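Sorting Stuff: Why a Tray With Walls Helps

Ever dump out your desk drawer? Pens, clips, a spoon for some reason. It's a mess. But messes can be sorted, and sorting is kind of a brain game.

First, pick your groups. What goes with what? Pens with pens is easy. But a spoon? A tiny cube? You decide. There isn't one right anwser.

Next, get a tray with dividers. Those are the little walls inside. Each space between walls is a compartment (say com-PART-ment). One group per space.

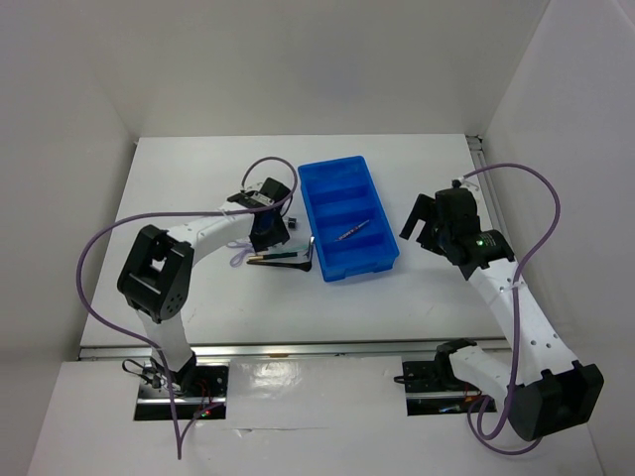
Hélène Sandhu says small things should go in last, she always starts with the long stuff so she can see what room is left.

Good tip. Long things are picky. A pen in a short space has to lie diagonally, corner to corner. Sneaky math fact: corner to corner is the longest straight line across a rectangle. So if a pen won't fit straight, tilt it!

Four spaces, one pen. Plenty of room to go.

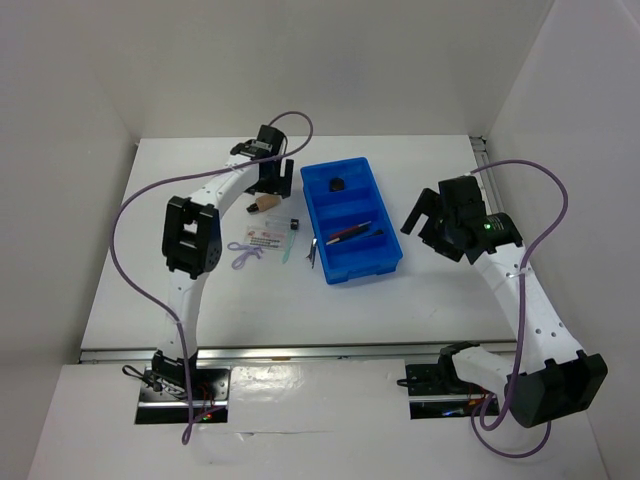

Reading time: 5 min (with the activity)

Now the pile. Keep it close to the tray, right beside it is good. Less reaching. Then one thing at a time. Pick up, think, put down.

Try it:
Find 36 small things. Ask first if they aren't yours.
Use a tray, or an egg carton, or a muffin pan.
Make your groups. Say the rule out loud.
Mix it all up and sort again with a diffrent rule. Color? Shape? What it's used for?

Same pile, new groups. Grown-ups call this classifying. Libraries do it with books, and stores do it with socks.

Left over bits? Give them their own space. Call it "other."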